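搜索 请输入关键词 检索 高级检索

3 研究设计与数据

3.1 案件来源

本研究的样本取自Gudville地区法院2488份入室盗窃及入室抢劫案件的一审裁判文书。选取标准有两条：被告人为成年人；案卷中载有完整的认罪时间记录。缺少认罪时间的文书在初筛阶段即予剔除，未作补录。共同犯罪案件按被告人分别编码，同一案号下的各被告人共用一个案件标识，以便在后文的模型中处理组内相关。

文书文本由Grelico检索系统导出。该系统对量刑理由部分的分段并不统一，早期文书常把从轻、从重情节写在同一自然段内，后期文书则分列。为避免分段差异影响编码，我们对全部文书只依据实质内容判断，不使用段落标题。

3.2 变量设定

因变量为认罪时点，分为四类：首次到庭时认罪、审前会议前认罪、审前会议后至开庭前认罪、开庭后认罪。未认罪而经审理定罪者单列一类，作为参照组。

核心自变量为“同案先判”，即在被告人作出认罪表示之前，是否已有至少一名同案被告人被宣告刑罚。若有，则进一步记录先判刑罚相对于该罪名量刑区间中位数的位置。先判刑罚高于中位数的记为“重”，其余记为“轻”。同案被告人因其他罪名被判刑的，不计入先判。

控制变量包括：指控罪名数量、最重罪名的级别、被告人有无前科、是否羁押、辩护人类型（自行委托或指定）、案发时屋内是否有人、是否使用武器、被害人是否受伤，以及财物损失是否已部分退赔。其中“案发时屋内是否有人”在文书中记载最为混乱。部分文书仅写“侵入有人居住的住宅”，这一表述既可指住宅性质，也可指当时确有人在场。遇到此种情形，编码员须回查指控书；指控书仍不明确的，记为缺失。

3.3 编码程序

编码由两名研究助理独立完成，Kathleen Dunne负责复核分歧项。正式编码开始前，两名助理先对200份文书试编码，就“认罪时点”与“同案先判”两项逐份讨论，并据此修订编码手册。修订后的手册增加了16条判例说明，主要处理以下几类疑难：认罪表示作出后又撤回；认罪协议只涵盖部分指控；同案被告人的判决已宣告但尚未生效；并案与分案交替出现。

对于撤回后再次认罪的，以最终被法院接受的那一次为准。协议只涵盖部分指控的，只要最重罪名在协议范围之内，即视为认罪；最重罪名因协议而被撤销的，另设标记，在稳健性检验中剔除。同案判决已宣告未生效的，仍计为先判，理由是本研究关心的是被告人可能获知的信息，判决的法律效力与此无关。

4 描述性结果

4.1 认罪时点的分布

从整体看，认罪集中出现在审前会议后至开庭前这一阶段。首次到庭即认罪的被告人多数只面临一项指控，且多无前科。开庭后认罪的被告人数量很少，其中相当一部分是在被害人或同案人出庭作证之后改变答辩。

单独犯罪与共同犯罪的分布形态不同。单独犯罪的认罪时点较为分散，共同犯罪则在临近开庭时明显聚集。这一差别在控制指控数量之后有所减弱，但未消失。辩护人类型对分布形态的影响不大，只是指定辩护的被告人在首次到庭时认罪的比例略高。

4.2 同案先判与认罪

在共同犯罪子样本中，已有同案人先判且刑罚为“重”的被告人，在开庭前认罪的比例高于无人先判者。先判刑罚为“轻”时，两组差异不显著。这与威慑信号的解释相符，但尚不能排除选择效应：检察机关可能优先起诉证据最充分、情节最重的被告人，而证据同样充分的同案人本来就倾向于认罪。第5节将利用排期变动处理这一问题。

访谈材料提供了另一条线索。受访的辩护律师普遍提到，同案人的刑期是会见时被告人最先问及的事情之一。有律师表示，在Boutros一带办理的抢劫案中，同案人一经宣判，当事人往往主动要求重新讨论检方提出的条件。也有律师持相反看法，认为真正起作用的是同案人是否同意作证，刑期高低只是附带因素。两种说法在本研究的数据中难以完全分开，因为同意作证者的刑罚通常较轻，恰好落入“轻”组。访谈均以面对面方式进行，文字记录交受访者核对后使用。

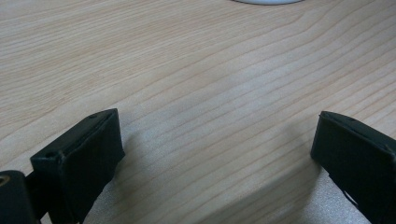
图2 桌面

4.3 前科与羁押的交互

有前科且被羁押的被告人对同案先判的反应最弱。可能的解释是，这一群体对量刑幅度已有较为稳定的预期，他人的判决并不带来多少新信息。另一种解释与羁押场所有关：同在一处羁押的人之间本就互通消息，判决宣告之前，预期已经形成。Plirik看守所自8月起调整了同案人员的分押办法，此后羁押组与非羁押组的差距有所缩小，但调整后的案件数量有限，本文不对此作因果推断。

无前科的被告人情况相反。在这一群体中，先判刑罚为“重”与开庭前认罪之间的关联最为稳定，更换模型设定后方向不变。需要说明的是，无前科者的最重罪名级别普遍较低，检方可让步的空间也较小，因此认罪带来的实际刑罚减让未必大于有前科者。

4.4 缺失数据

缺失最多的变量为案发时屋内是否有人，其次为财物退赔情况。我们比较了缺失组与非缺失组在罪名级别和前科上的分布，未见系统性差别。下文模型采用多重插补，完整案例分析的结果列于附录2。文书数据的截止日为10月25日，此后宣判的同案人不再计入先判变量，已编码的被告人亦不作更新。

5 识别策略

5.1 排期变动作为外生来源

Gudville地区法院的刑事案件由排期办公室统一分配审判日期。同案被告人分案审理时，先后顺序受法官日程、证人时间及法庭占用情况影响，其中法庭占用与案件本身的严重程度没有直接联系。我们以原定审判日因法庭占用而被推迟作为工具变量，估计同案先判对认罪时点的影响。推迟原因取自排期记录中的事由栏；事由栏空白或仅写“依申请”的，不纳入工具变量样本。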